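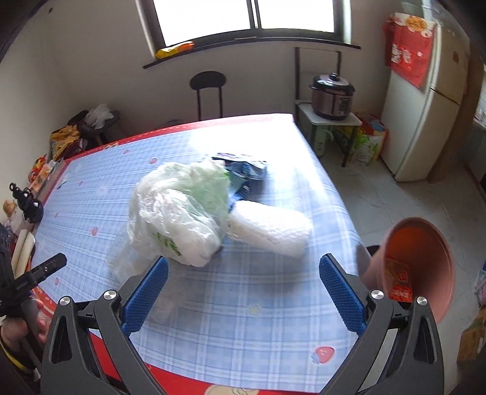
Vaciar la mesa antes de que se llene del todo

Mi mesa de la ventana es la del mantel azul de cuadros con el borde rojo y las fresitas, y la verdad es que atrae trastos como un imán (¡qué le voy a hacer, es la que tiene mejor luz!). Llego, suelto una bolsa, luego un paquete, luego una maceta naranja que no sé dónde poner, y cuando quiero darme cuenta no cabe ni un plato.

Lo que me funciona es ir por tipos. Primero las bolsas de plástico: las vacío enteras, las aliso con la mano, las doblo a lo largo en una tira y luego en triangulitos. Me caben 70 en una caja de zapatos, que las conté una tarde de octubre de puro aburrimiento.

Los paquetes abiertos, con pinza y al armario. Yo uso las de Bandby, que aprietan bien. Las de Erar las compré por baratas y me duraron 2 semanas.

Las macetas vacías las guardo boca abajo, una dentro de otra, en el balcón. La etiqueta se despega mejor con un poco de aceite de cocina y un trapo; se deja un rato y sale casi entera.

El mantel

Antes de sacudirlo le quito todo, también las figuritas y los papeles doblados del borde, que siempre acaban en el suelo. El mío mide 90 de ancho y lo lavo del revés, con agua fría, para que el rojo no destiña sobre el azul. Nada de lejía, por favor. Lo plancho todavía un poquito húmedo, empezando por el borde.

Y si hay mancha de fruta, agua con gas enseguida y a frotar con cuidado.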